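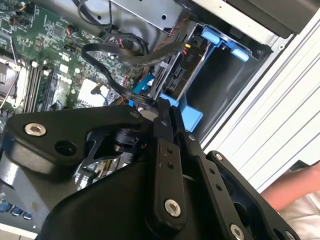
Mirnari Opens Free Investing Course to First-Time Savers Across the County

ZESSIDE, October 15, 2026 – Mirnari, the member-owned savings and investing club, is opening its beginner course to anyone in the county who wants to learn how dividend and bond income works. The course is called First Shares. It runs for six weeks, costs nothing, and does not require people to join the club or open an account.

Enrollment is open now. There are 300 places in the first round, split between evening classes at the Zesside branch library and live online sessions for people who can't make the trip.

"We have wanted to do this for years, and I'm thrilled we finally get to," said Suqin Shao, director of member education at Mirnari. "People come up to us and say they have some money in a savings account and would like to do something with it, but they don't know what a dividend is and they feel silly asking. Please ask! Most of our own members started in exactly that spot."

A course built from members' questions

First Shares grew out of a small trial in April, when Mirnari invited 40 local residents to sit in on a shortened version. They were asked to write down every word or idea that lost them. The teaching team ended up with 785 notes, and those notes became the outline for the full course.

The trial changed quite a lot. The first draft opened with the history of the stock exchange, and that session is gone. In its place is an evening on reading a brokerage statement line by line, which was the most requested topic by a wide margin. Fees, which had been tucked into the last class, now come up in week two and keep coming up after that.

"I learned as much as the class did," said Do-yoon Ok, who taught the April trial and will lead the library sessions. "I had a nice tidy explanation of bond prices and interest rates that I'd used for ages, and it fell flat. A woman in the second row explained it back to me using her rent, and it was so much better than mine. I use hers now."

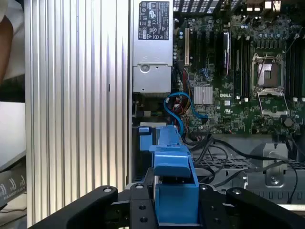 Ok will be joined by I-seul Myung, who runs the online group. Her sessions will be recorded and kept available to enrolled students until the end of the course, so a missed evening can be made up.

What each week covers

Week one deals with getting ready to invest: an emergency fund, high-interest debt, and how to work out what you can afford to leave alone for several years. Week two covers accounts and fees. Week three is on dividends, including why companies cut them and why a very high yield can be a warning sign. Week four takes up bonds and bond funds, and week five looks at spreading money across different kinds of holdings. The last week is on taxes and record keeping, with plenty of time left open for questions.

Students will also keep a practice portfolio through Skedov, a paper-trading tool that uses pretend money. Everyone starts with the same balance and picks their own mix. There is no prize for the highest total – the teachers would much prefer to see students write down why they chose a holding and whether they still agree with themselves a few weeks later.

No stock tips and no sales

First Shares is a general education course. Teachers will not recommend specific stocks or funds, and they will not look at anyone's personal accounts or give individual advice. No outside firm pays to appear in the course, and student contact details are not passed on. All investing carries risk, including the loss of the money put in, and the course says so early and often.

Hamish Leckie, who chairs the Mirnari board, said members voted strongly in favor of paying for the program out of the club's education fund. "It was one of the happiest meetings I've been to," Leckie said. "People stood up and talked about their kids, their neighbors, a brother-in-law who's scared of the whole thing. I hope the brother-in-law signs up."

How to enroll

Residents 18 and older can enroll at the front desk of the Zesside branch library or through the Mirnari website. Printed workbooks are included and can be mailed to online students. Large-print copies are available on request. If the first round fills up, names will be held for the next one.

Media contact

Gordon Chan
Press Office, Mirnari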